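About Atix

Hi, I'm Gilberto Apaza, and I run Atix, a small language school above the bakery on Fehr Street.
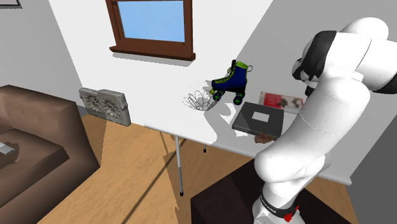

I started out teaching Spanish at my kitchen table, two students at a time, with my mother correcting my grammar from the next room (she still does). We moved to Fehr Street one August, and now there are 13 evening classes a week in Spanish, Quechua and Portuguese.

The Quechua classes are my favorite — I grew up hearing it from my grandparents and answering in Spanish, so I had plenty of catching up to do myself! Beginners use the Padar workbook, which I wrote over two winters and keep fixing every time a student finds a typo. Please keep finding them.

Groups are small and we talk a lot. If you miss a week, come to the Saturday conversation hour and we'll get you caught up over coffee and something from downstairs. Not sure of your level? Stop by before class and chat with me for ten minutes, no test and no forms.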